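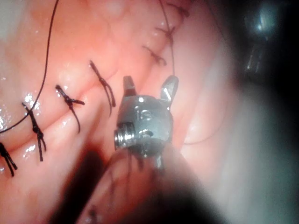
Wolldale Haunt: Pre-Opening Walk-Through Checklist
October season, Hultden Hall building

Walk the route in guest order with the work lights on, then again with show lighting. Mark each line OK, FIX or N/A. A FIX in sections 1 to 3 holds the opening until it is cleared.

SECTION 1. EXITS AND ROUTE

1.1 Exit doors open from inside with one push. OK
1.2 Exit signs lit and visible under show lighting. FIX
Comment: Sign at the end of the crypt hall is half hidden by hanging moss. Moss to be trimmed back to the beam. Trimmed and rechecked, now OK.
1.3 Route is at least as wide as the plan at every point. OK
Comment: The coffin in room 4 had drifted into the path again. It is now screwed to the floor. Please leave it that way.
1.4 Emergency exits off the route: 2. Both clear on the outside. FIX
Comment: Trash carts parked behind the east door. Moved. The spot needs paint on the ground so the cleaning crew knows to stay off it.
1.5 Floor level changes marked with glow tape. OK
1.6 No loose rugs, hay or leaves on ramps. OK
1.7 Chain-link section, hinge panel swings free. OK

SECTION 2. FIRE

2.1 Extinguishers in place, tags current. OK
Comment: The one by the queue tent is on the ground. Wall bracket on order from Flestuline.
2.2 Smoke detectors tested with fog running. FIX
Comment: Detector in room 6 tripped on the first burst. Fog machine turned to face the corridor and output turned down. Tested three more times with no alarm. It is not to be covered or bagged under any circumstances.
2.3 Fabric and foam treated, paperwork in the binder. FIX
Comment: No paper for the new burlap in the witch kitchen. Burlap comes down until we have it.
2.4 No open flame anywhere. Battery candles only. OK
2.5 All-stop button kills sound and strobes and brings up the house lights. OK
Comment: Works from the control booth and from the front podium. Tried both.

SECTION 3. ELECTRICAL AND MOVING PROPS

3.1 Extension cords off the floor or under covers. FIX
Comment: One cord across the actor passage behind room 3. Rerouted overhead.
3.2 No power strip plugged into another power strip. OK
3.3 Outdoor outlets trip on the test button. OK
3.4 Pneumatic props: hoses tight, pressure set at the regulator, shutoff within reach of the operator. FIX
Comment: Slow leak at the lunging corpse. Fitting replaced. There is still a faint hiss at the compressor end. Look at it again tomorrow.
3.5 Moving props cannot reach a guest who leans over the rail. OK
Comment: Checked with a broom handle at full stretch.
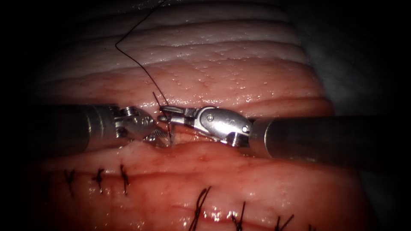 Two instruments and a black suture thread over pinkish-red tissue.

3.6 Drop panels latch up and down. OK
3.7 Strobe warning posted at the entrance and again before room 5. FIX
Comment: Second sign missing. Reprinted and hung at eye level.

SECTION 4. MASKS, COSTUMES AND MAKEUP

4.1 Each actor can see their own feet in costume. FIX
Comment: The tall ghost hood fails this. Eye holes to be opened up and covered with black mesh.
4.2 Hems clear of the floor. OK
4.3 No real blades, chains or glass carried on the route. OK
Comment: Chainsaw has the chain off and the bar edges filed smooth. Keep the spare chain out of the building.
4.4 Makeup brushes and sponges cleaned, one set per person. OK
4.5 Stage blood kept off walking surfaces. FIX
Comment: Drips on the ramp after room 2. Mopped. The bucket has been moved to a shelf and now has a lid.
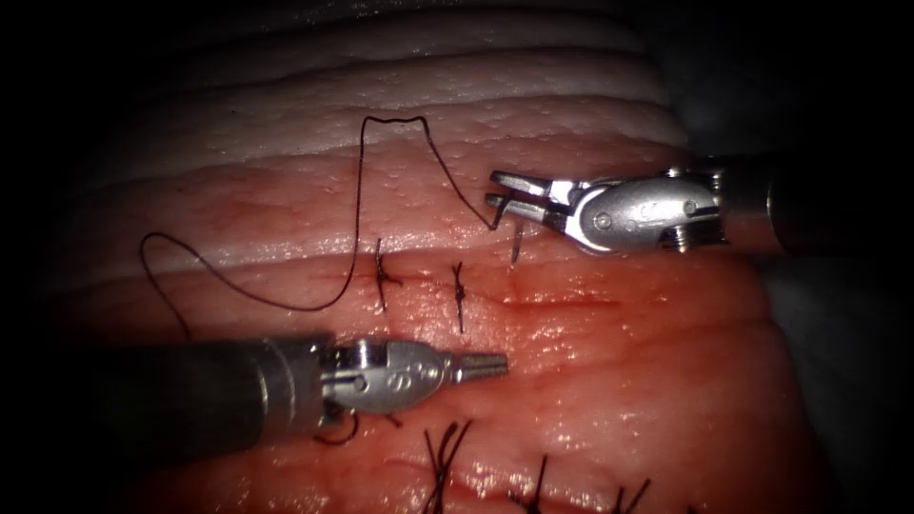
4.6 Water and a chair in each actor break spot. OK
Comment: The back break spot gets very warm with the doors shut. Fan added.

SECTION 5. QUEUE AND CROWD

5.1 Queue rails stable, feet turned inward. OK
5.2 Posted limit at the front podium reads 700 per night. OK
5.3 Group spacing set and understood by the front podium. FIX
Comment: Groups were bunching at the spinning tunnel. Hold the next group until the tunnel operator radios clear.
5.4 Parking lot lights on before dusk. OK
5.5 Radios charged, spare battery at the podium. OK
5.6 First aid kit stocked and unlocked. FIX
Comment: Out of cold packs. Restock from the Esquivel Street store before gates.

STILL OPEN
1.4 ground paint
2.1 wall bracket
2.3 burlap paperwork
3.4 compressor fitting
4.1 ghost hood
5.6 cold packs

Binder goes back to the control booth, top shelf. Copy of this sheet to the front podium by 5 p.m.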